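Pritley Toy and Book Library
Mid-year progress report to the Stikside Neighborhood Fund
Period covered: January to July

We're very happy to be writing this one! When you gave us the grant last winter we had a room full of donated shelves, a borrowed desk and a long list of things we hoped to do. Half a year later the doors are open four afternoons a week, and families from all over Pritley are carrying home puzzles, picture books, dress-up clothes and train sets.

Lending

Members took out 2,575 items between opening and the end of July. Our target for the whole year was lower than that, so we've already had to rethink how much stock we need. Board games go out fastest, then wooden trains, then anything with a dinosaur on it. Picture books started slowly and picked up once we moved them next to the door, at a height where a three-year-old can pull them off the shelf (and does, all day long).

Losses have been small. Most of what goes missing is puzzle pieces, and a good number of those come back in an envelope a week or two later. We now weigh each puzzle on a kitchen scale when it's returned, which is much quicker than counting and catches nearly everything.

Story afternoons

We planned to run these once a month and ended up running 17 in total. The room holds 40 people if we fold the desk away, and in the spring we were close to that most times. The most popular by far was the bilingual session, where parents read the same book in two languages, a page each. We'd love to make that a regular thing in the fall.

The play food corner

This was the part of the application we were most excited about, and it's been a joy. The pretend shop and kitchen now have their own shelf, and sets can be borrowed as a bag for two weeks. Grandparents borrow these more than anybody. We've learned to put a card with a list of contents in each bag, and to keep the list short. Anything with more than 20 parts comes back as a different set from the one that went out.

Cleaning took longer than we budgeted. Hard plastic is easy, but cloth items have to be washed by hand and dried flat, so they spend more time away from the shelf. We've asked our sewing group to make doubles of the favorites.

Catalog

Moving our paper cards into Zutik is finished, a month late. The delay came from our own numbering, which used the same letters for baby toys and board games. Members can now see from home what's in, and reservations have cut down the phone calls a lot. We still can't print overdue notices in large type, and we're working on that.

Money

Spending is on track. Shelving came in under budget thanks to a good price from Norðdahl, and with your approval we'd like to move what's left into cleaning supplies and storage bags. Rent and insurance are as planned. A full table of costs is attached separately.

Next six months

We want to add a late opening one evening a week for parents who work until six. We also hope to start a repair table, where people can bring a broken toy from home and fix it with some help and the right glue. The back step still needs a ramp for strollers and wheelchairs; we have one quote and are waiting on a second.

Thank you for backing this. It's been a busy, noisy, lovely half year, and we'd be glad to have you come by any afternoon we're open.

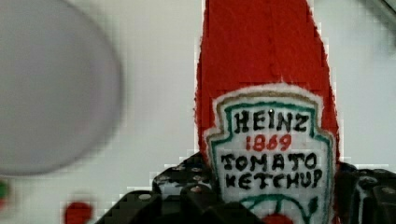
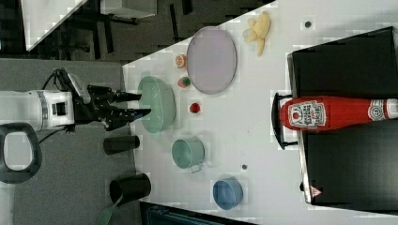
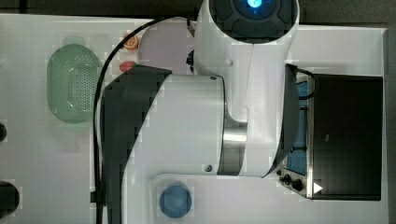
First picture: red plush ketchup bottle with its white label. Second picture: green bowl, lavender plate and toy bananas.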